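2019-05-06, Werkstattbuch Schulküche / Sammelprojekt »Falleo«

Stand nach der Frühjahrssammlung. Ich schreibe das auf, bevor wieder nur die Zahl aus dem Aushang übrig bleibt.

Im Aushang steht: 1079 kg Lebensmittel für die Ausgabestelle Unedwood. Meine Waagenliste gibt das her, aber nur brutto. Kisten, Gläser und Umverpackung sind mitgewogen, und beim Vergleich mit den Schulen in Moreira und Vanthorpe wird das niemand dazuschreiben. Vanthorpe wiegt netto, sagen sie. Gesehen habe ich deren Liste noch nicht.

146 kg habe ich beim Sortieren wieder rausgenommen: abgelaufen, Deckel gewölbt, angebrochen. Die stecken in den 1079 noch drin. Ich habe das im Projektordner vermerkt, rot, auf der ersten Seite. Mal sehen, wie lange es dort bleibt.
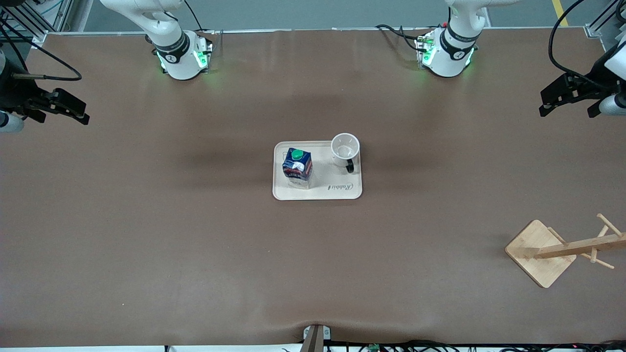

Zur Beteiligung: 108 Schülerinnen und Schüler haben sich eingetragen. Eingetragen heißt nicht gekommen. Beim Haustürsammeln fehlte mir in zwei Straßen die komplette Gruppe, dafür liefen in der Siedlung hinter dem Sportplatz drei Gruppen hintereinander dieselben Klingeln ab. Beschwerden gab es, zu Recht. Der Laufplan muss vorher auf Papier verteilt werden, die Chatgruppe liest um die Uhrzeit keiner.

Offene Punkte:

- Stundennachweise: Die Bögen sind ausgefüllt, bei manchen steht überall dieselbe Handschrift. Nicht abgezeichnet.
- Kühlware: hätten wir gar nicht annehmen dürfen. Steht im Merkblatt, stand auch letztes Jahr drin.
- Obst von Privatgärten: Idee der Klasse, gefällt mir grundsätzlich. Wer pflückt, wer haftet bei Leitern, wer fährt? Bisher keine Antwort.
- Leergut und zerdrückte Kartons künftig gleich am Eingang abgeben lassen, eigene Tonne. 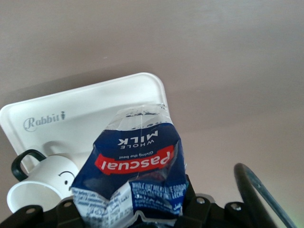 *Weiße Schale mit »Rabbit«-Schriftzug, davor ein zerknitterter Milchkarton.*

Zum Ziel für Oktober. Im Entwurf stehen 2000 kg. Woher die Zahl kommt, konnte mir keiner sagen, vermutlich ist sie rund. Wir haben einen Lagerraum, der schon diesmal bis zur Tür voll war, und die Ausgabestelle nimmt Nudeln nur noch ungern an. Die wollten Öl, Babynahrung und Hygieneartikel. Bekommen haben sie Nudeln und Kichererbsen.

Mein Gegenvorschlag: Wunschliste der Ausgabestelle vorher einholen, höchstens acht Positionen, danach sammeln und netto wiegen. Kommt dann weniger zusammen, sieht es im Aushang halt schlechter aus. Den Einwand, das demotiviere die Jüngeren, halte ich für vorgeschoben. Die Jüngeren haben diesmal am ordentlichsten sortiert.

Ob die Sache den Jugendlichen »Verantwortung vermittelt«, wie es im Antrag heißt, weiß ich nicht. Die Fragebögen dazu wurden vor der Sammlung ausgeteilt und danach nicht mehr. Damit lässt sich nichts zeigen, weder so noch so. Für Oktober beide Male austeilen, gleicher Bogen, gleiche Klassen.

Noch zu erledigen: Waage prüfen lassen (springt unter zwei Kilo), Schlüssel fürs Lager zurückfordern, Liste aus Vanthorpe anfragen.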